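From: Rogelio Quiambao
To: enclosure-tinkerers list
Subject: Re: [cabinets] where do you all put the fan?

Desmond Brannigan wrote:
> I picked up one of those gray metal cabinets in August, the Sirkano
> kind with the little latches on the side, and I'd like to keep my
> network stuff and the backup drives in it. With everything shut it
> gets warm in there, 4 degrees over the room after one evening. Do I
> cut a hole in the back for a fan or is there some lazier way? Also
> where does everybody keep their spare parts? Mine are in a shoebox
> under the stairs and my wife has opinions.
>
> Desmond

Hi Desmond,

Lazier way, please! I cut a hole in my first one (an old Isico, much thinner metal) and I still have the scar on my thumb, plus the hole came out shaped like a potato. If your panels come off separately, leave a gap and let the fan live behind it. You lose a bit of the dust protection, but I run a paintbrush over everything every couple of months and that has been fine so far.

For the fan itself, get a bigger one and run it slow. I had a little screamer from Aoun in there for a while and you could hear it from the kitchen with the door closed (yes, the kitchen door). Slow and wide is so much nicer. Keep the wires bundled and pulled over to one side before you close anything up. I used to let mine hang wherever they fell, and one evening I heard a tick-tick-tick that I blamed on a drive for a good 2 hours. It was a wire touching the blades. I had already ordered the new drive, of course.

About the spare parts, this is where I break all the rules. I keep a cardboard box right in the cabinet, taped up with the brown shiny stuff, because if it's anywhere else in the house I will never find it again. Somebody on the list is going to write in and tell me cardboard blocks the air, and sure, it does a little! Leave some room around it, and don't put it flat up against anything that makes heat.

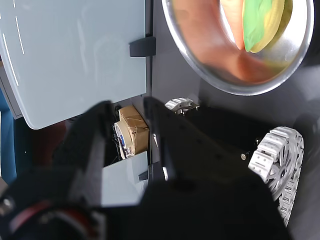

The other thing I'd say is don't wrestle with the latches. Mine were stiff at first and I went at them with pliers, which chewed up the black finish for no good reason. A drop of light oil, work them back and forth, done. If one breaks, Pustine sells a replacement, part 628 in the old catalog, though I don't know if they've renumbered since then. Measure the screw spacing before you order. I didn't, and now I have a pair of very handsome latches that fit nothing I own.

What are you using to read the temperature, by the way? If it's the sensor inside one of the drives, I wouldn't panic over 4 degrees. Tape a cheap thermometer near the top for a day and see what that says first. And how long is your cable run down from the stairs?

Rogelio

PS: tell your wife the shoebox could be worse. I had three.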